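SPRING SWAP SHELF - what's moving, what isn't

Quick one this time, I have a bus to catch and the printer wants this by noon.

The swap shelf at Trestow is back. Same spot, end of the hallway past the mailboxes. If you missed it last year: bring a thing you don't use, take a thing you will. No tickets, no points. Drop-offs open March 5, 2026 and after that whenever the building is open.

What we want: kitchen stuff, working lamps, kids' books, yarn (always yarn), board games with all thier pieces. Jars with lids. Lids on their own, no. We had a whole bag of lids in August and they went straight to recycling.

What we can't take: car seats, mattresses, anything with a cracked plug. Paint, even unopened. Medicine, please, no.

Peter Kopecký is taking seed packets again. Label them. "Some kind of squash" was fun to grow but he'd like a name this time, and the year if you know it. Tomatoes went fast last spring and so did the purple beans. Lots of dill left over. Lots. Take dill.

Books - the limit is 14 per drop-off now. I know. But someone left a full encyclopedia on the floor and the shelf bowed in the middle, and it still hasn't gone back all the way. If you have more than that, email first and we'll find a box.

Hưng Vương has offered to look at sewing machines. Looking only, he says, not promising. Bring the pedal and the cord, he can't test it without them. Bobbins if you have any. He got an old Gala running for the family on the second floor and it's been hemming curtains ever since, so worth a try before you give up on yours.

Small stuff is the hard part. Buttons, batteries, keys, birthday candles. It all ends up in one heap and then people stop looking. So please sort before you come, one kind per bag, and write on the bag.

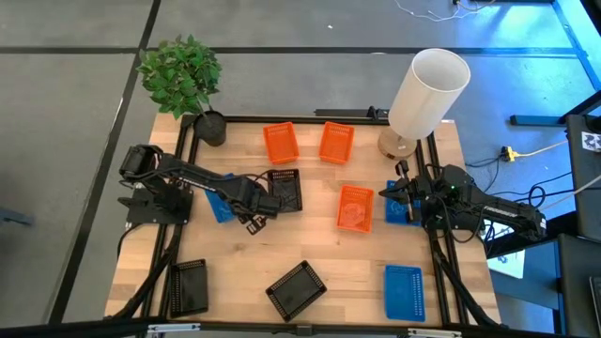

Clothes go on the rail, not the shelf. Washed, on a hanger if you can spare one. Kids' sizes get a bit of tape with the size on it, tags are impossible to read once they've been thru the wash a few times.

Anything left for 2 months goes to the thrift store. Want something held? Put a sticky note on it with your name and the date. No date, no hold.

Still need a tall stepladder for the top shelf, on loan is fine. Reply to this email or leave a note in the Trestow mailbox.

Ok, bus.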